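3. Gathering the examples

3.1 Why real rooms

Most of what a household robot learns about furniture comes from labs, where the tables stand in the open and the light comes from one direction. We wanted the opposite. Our project, Stakarik, sets out to teach a single arm to tidy and reset small surfaces in guest rooms, and guest rooms are wonderfully awkward places to work. Tables get pushed into corners, cords run wherever the nearest plate happens to be, and the arm has very little space to swing in.

All the examples described in this section were gathered in furnished guest rooms in Clemambridge and Cadulbridge. Nevzat Ersoy and Colette Rey ran the sessions, and Farzana Bajwa wrote the task list. In total we kept 2,000 examples, each one a single attempt at a single short task, guided by a human operator from start to finish.

3.2 The bedside corner

We expected the desks to be the hardest part of each room. The bedside proved far richer, and after the first week in Cadulbridge we moved a good part of our remaining time there.

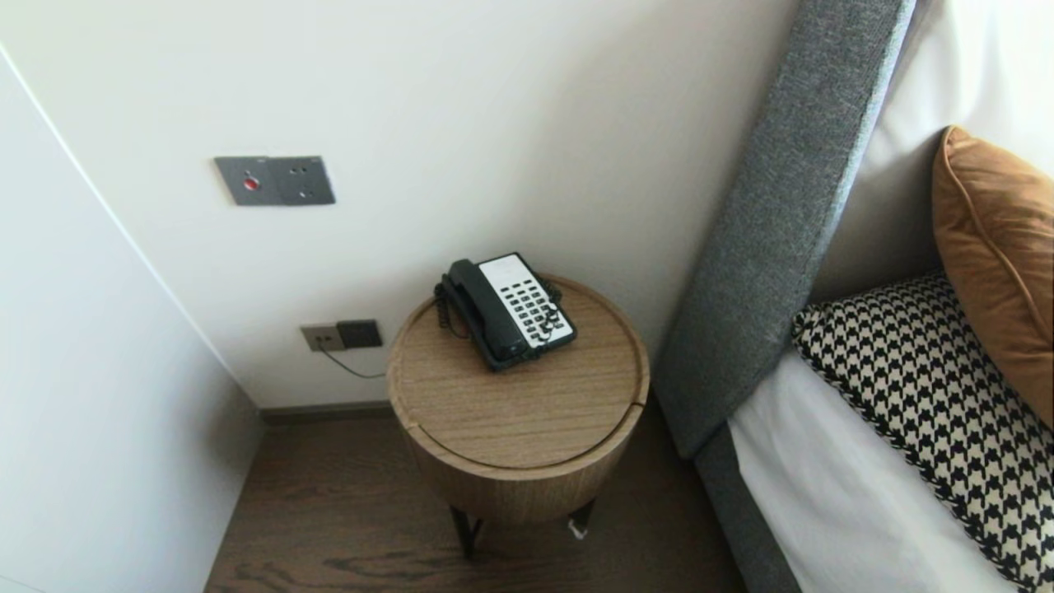 Figure 1. A bedside corner from the guest room set, head view (first) and wrist view (second, Section 3.3).

Bedside tables bring together almost everything the learner finds difficult. The working surface is small, and the bed closes off one whole direction of approach. In the corner of Figure 1 the round table stands in the gap between the wall and the gray bed frame, and its slightly recessed top means that anything slid toward the operator meets a raised rim before it leaves the table. A flat push that works on a desk will not do. The coiled cord of the telephone adds a soft, springy shape to plan around, and we were delighted to have it, as our earlier lab set held hardly any cords at all.

The tasks for this corner were kept short: turn the telephone to face the bed, lift the handset and put it back, move the cord clear of the rim, place a notepad next to the keypad. Operators were free to choose their own approach. Jamshid Parsa likes to come in high over the pillows, while Colette keeps the arm low and close to the wall – both styles are in the set, and we made no attempt to even them out. The learner should see that there is more than one good way to reach a telephone.

3.3 Two views of each attempt

Every attempt was recorded from the head and from the wrist at the same time. The head view gives the layout of the corner and tells the learner where the table is in relation to the bed. It is much less helpful in the last few inches, when the arm itself can hide the object. The wrist view takes over at that point. It moves constantly and often loses the top of whatever it is approaching, yet it shows the two fingers and their target together, and that pairing carries a great deal of what the operator is reacting to.

We had planned to drop wrist frames in which the target was only partly visible. Elaheh Esfahani argued for keeping them, and a small trial in May settled the matter. Trained on the full wrist stream, the learner finished 70 percent of the handset tasks. With the partial views removed it finished 55 percent. We were surprised by the size of the gap, and very pleased to have such a cheap improvement: all it took was to stop throwing frames away!

Partial views also teach something about cords. From low down, a cord can be followed along the wall toward the table, even when part of the telephone is out of view. We think this helps the learner connect a cord with the thing it belongs to, though we have not tested that idea on its own. 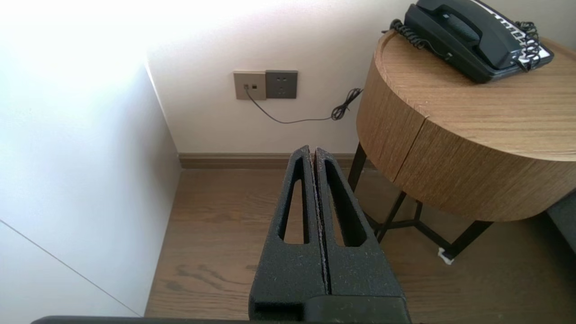
3.4 Labels and checks

Each example carries a one-line instruction, written by the operator straight after the attempt in whatever words came naturally. We did not correct them for style. "Put the phone back on the hook" and "return handset to cradle" appear side by side, and the learner has to cope with both.

A second person then watched the recording and marked whether the task had been finished. Where the operator and the checker disagreed, the example stayed in the set with both marks attached. Handset tasks caused most of the disagreements, usually over whether a handset resting slightly crooked in its cradle should count. Training treats these cases as unmarked, and Section 5 reports results with and without them.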